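Why your towels smell -- speaker notes, Cenano residents' evening

Hello everyone, and thanks to Neusa Falcão for getting me up here again! 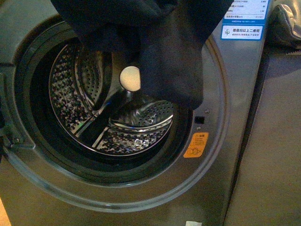 Right, start with the hands-up question: who washes everything at 30? (Wait for it, it's usually most of the room.) I did too, for 18 years, and my towels smelt like a pond. Then tell the Grajales holiday story -- keep it short this time.

Main point is softener. Use less, or none on towels. Mention the monthly hot wash, then hand over to Yesenia Alvarado for drying indoors. Questions after the tea.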